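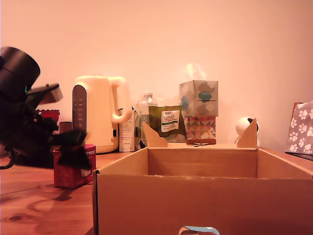

She answers the phone out of breath. The last parcel run from Sistham goes at four and it's ten to. "Can you hold on. Two minutes." It's more like six.

She sells second-hand wool. Jumpers nobody wants, unpicked by hand, washed, wound back into skeins and posted out from a spare room. The shop is called Unow and she won't explain the name. "It was late, I was filling in a form."

It started with a cardigan from the church sale. Moths in one sleeve, the rest perfect. She pulled it apart over a weekend and sold the yarn to a woman in Naylor who wanted more of it. There wasn't more of it. "That's the whole problem with this. Somebody loves a green and that's it, that was one man's tank top."

So what makes a good jumper to unpick? Seams, she says. Always look inside first. If the edges have been cut and overlocked, put it back on the rail, you'll get a thousand short bits. "I bought 13 in one go when I was new. All cut. I stuffed cushions for a month."

Last year she sold 1,829 skeins. Sounds a lot. Isn't, she says, once you take off postage, and the postage went up again in April. She still does Tuesday mornings at the dentist's, on reception. Would she give that up? Long pause. "I like the dentist's. It's warm."

The washing is the bit people ask about. Lukewarm water, a drop of shampoo, no wringing. Then hung with a tin of beans on the end to get the kinks out. Her bathroom is out of bounds most of the week and her sister has stopped comming to stay.

Customers send pictures of what they've made. A hat, mostly. One sent a full blanket from Stikudmont with every square labelled by where the wool had come from. She goes quiet at this. "I had to sit down with that one."

Any plans? A bigger table. A proper winder, the kind with a motor, if she can find one used. No staff, no unit on the industrial estate, people keep suggesting it and she keeps saying no. "I'd have to do rotas."

Then teh doorbell goes and she's off to answer it, phone still on.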